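Suction vs two-finger for mixed household stuff?

colin_oakley
Posted 24 May 2022
Finally got both grippers running in the Clusteck sim and I'm hooked! Two-finger managed 33 clean grasps before I stopped it, suction is on its first batch. Same arm, same controller, only the tool changes.

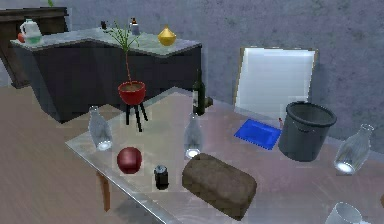
My money's on the two-finger for anything soft or crusty. Suction needs a decent seal, and I can't see a cup holding that loaf of bread. The apple could go either way. Clear bottles on a glass top are the part I'm really excited about - depth cameras hate those.

flamon4
Disagree on suction. A bellows cup copes with more than you'd think, bread included. Try a softer lip first.

jkelmendi
Bread sheds crumbs and clogs the filter, flamon4, and your sim won't show that. Love the glass table though! Does your depth noise model handle transparency?

colin_oakley
Not yet, it's perfect depth for now. Adding noise tonight, then I'll rerun both.

flamon4
Fine, but post the bellows numbers too.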